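Diary > Kitchen > Monday, after supper

Rain all day, and the drawer under the dish rack still sticks. I planed the edge of it last winter and it was fine until the damp came back, which tells me how much good the planing did.

The rest of the day went on towels. I didn't plan it that way. It started when I dried the big salad bowl with one of the old terry ones and had to pick lint off the lettuce, and I thought, fine, I will finally have an opinion about the waffle towels, given that everyone else seems to have one already.

Selina Lanz gave me the first one in the fall. She buys hers from Gelero and talks about them the way other people talk about a dentist they like. According to the band that came around it, a waffle weave "drinks" water, dries before you've put the plates away, never needs ironing and gets softer with every wash. I have kept the band. I like to have these things in writing. I don't know anybody who irons a dish towel, so I can't see that one as much of a promise. The others can at least be checked.

So I've been checking, on and off, in a way that wouldn't impress a scientist. I wash the thing with the dark load, I hang it over the oven handle, I use it on whatever is in the rack. I pay attention. Here is what I have after a few months of paying attention.

It did not drink anything for the first several washes. Water sat on top in beads and I pushed it around the plate. Selina said I must have used fabric softener. I have not bought fabric softener in my life. She said then it must be the finish from the factory and I should soak it in warm water with vinegar. I did, and it was better after that, but it had also been washed again by then, so who can say which of the two did it. People who swear by vinegar never seem to run the other half of the experiment.

After that it got good at glasses, I'll give it that much. No fuzz on the wine glasses at all. On plates I can't tell it from the plain cotton ones from Hubmann that I've had forever. On the cast iron I won't use it, so I have no view.

The drying claim is where I got stubborn. My feeling was that it dries fast if you hang it flat and slow if you leave it in a heap, exactly like every other piece of cloth ever made. And a heap is how towels live in my kitchen. Folded over something, balled up beside the sink, half off the counter. The little squares don't help much when they're all squashed into each other. Where it's bunched thick, the middle stays clammy until evening and then starts to smell like a gym bag.

There's also the question of the tray. Châu Phùng told me to keep a shallow tray by the sink and put the used cloth on it, so the counter stays clean. I was doubtful about that too. A tray is a place for a wet thing to lie down. You keep the counter dry and in exchange the towel sits with its belly on plastic and no air under it. He says you're meant to drape it over the rim. I say if I were going to be careful about draping, I'd use a hook. 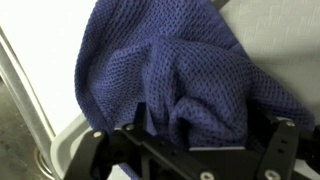
The weave, bunched up.
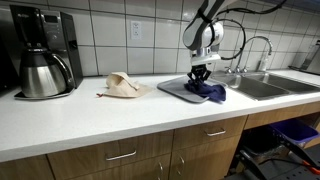
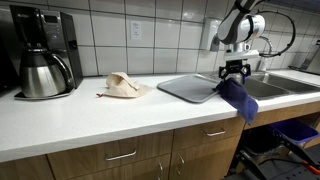 Navy cloth, gray tray, and the sink behind in the last two.

Does a waffle towel really dry faster than a flat one?

It can, as long as it hangs open with air on both sides. The raised weave gives the water more surface to leave from, but folded up or left in a pile, any towel stays damp in the middle, and a thick waffle one can stay damp longer than a thin flat one.

That's my answer, at any rate, and I got there with an oven handle and a lot of squinting at the clock. I looked it up afterward to see if I was wrong. The first place I landed was a buying guide with 2,530 words on dish towels – I pasted it into the word counter out of spite – and it managed to recommend every single towel it mentioned. The second had a chart with no units on it. I stopped there.

The weight number is another thing. The label on mine says 300, grams per square meter, and the guide said that was ideal. I went and found the label on the old terry one and it doesn't say anything, it's been washed blank. So I'm supposed to be glad about a 300 with nothing to put it next to. It feels heavy in the hand when wet. That's as far as I'd go.

Color: navy was Selina's choice. It hides coffee very well. I'm not sure I want coffee hidden on something I dry forks with. With a white towel you know when it has had enough. With navy you have to use your nose, and by then it's late. On the other hand the white ones in the drawer all look like they lost a fight with a beet, and I'd be embarrassed to hang them out with company here. I go back and forth.

Then shrinkage, which the band is silent about. Mine came out of the dryer shorter than it went in and with a bit of a wave along the hem. I didn't measure it new, so I can't prove a thing, and Selina says I'm imagining it. It used to fold in three over the handle and now it folds in three and sits crooked. Make of that what you like.

I did buy more of them. I know how that looks. Pasano in Nastitz had a pack of 4 by the register, same sort of weave, and I stood there holding it while a man behind me sighed. The glasses decided it. I do like getting a glass clear on the first wipe, and I'm tired of the lint. They're in the wash now on their own, with no softener and no vinegar. One I'm going to soak in vinegar afterward and the other ones not, and I've put a stitch of red thread in the corner so I don't mix them up. If there's a difference I'll write it down, and if there isn't I'll write that down too and read it to Selina over the phone.

For the time being, house rules, such as they are. Wet towel goes on the oven handle, opened out. Nothing damp stays on the counter overnight. The tray can have the sponge. Cloths get washed hot when they smell and not on some schedule off a website. And the terry ones are going down to the garage, all of them except the one with the roosters.

Made soup from the end of the squash. Too much nutmeg. The washer just buzzed, so that's me done, and I still have to deal with that drawer.

Comments

squashblossom
I've had waffle towels for years and they DO shrink, you're not imagining it. Mine went from a nice rectangle to nearly square. I buy the big size now and let them get on with it.

Dell_R
Vinegar did nothing for mine. A plain hot wash did it, maybe the third one. Please do report back on the red thread.

Selina Lanz
I never said you were imagining it. I said you hadn't measured it. Also you kept the BAND?

page112
Hook on the side of the cabinet. Ends the tray argument completely. Mine's been up so long I've painted around it.

Dell_R
What's wrong with nutmeg?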